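Ticket 111: Reminder prompts not reaching bedside tablets, Claltwood memory care unit
Status: Resolved, monitoring
Product: Skandow Care Planner, tablet client
Priority: 2

Reported fault
Staff at Claltwood report that medication and fluid prompts set in the planner show on the office desktop but fail to appear on 4 bedside tablets. Other tablets on the same corridor are normal. Residents' care plans are intact and the audit trail shows every prompt as sent. Paper charts in use until further notice.

Checks made
Tablets restarted, no change. Signed out and back in, no change. Wireless signal good in each room. Clock and time zone correct. Test prompt sent at 14:10, logged by the server, not shown on the tablet.
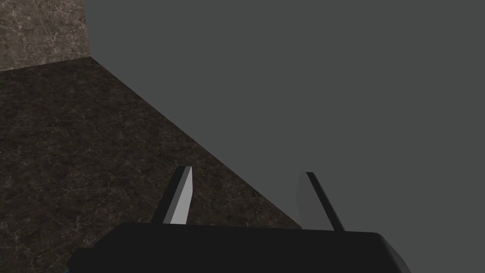 Client log from the first tablet shows the sync request closing after 40 seconds. The server needs longer than that where a resident has a large history attached. All the affected residents were moved over from the Nalwood site in March with their full notes, including family life-story files.

Action
Sync limit raised to 120 seconds on the affected tablets. Prompts arrived on the next cycle. Life-story files set to load on request only. Magalhães, who host the server, have been asked to look at the slow query.

Outstanding
Unit to keep paper charts alongside the tablets until the night shift confirms a full round of prompts. Same change to be applied at Nalwood. Ticket stays open to replies.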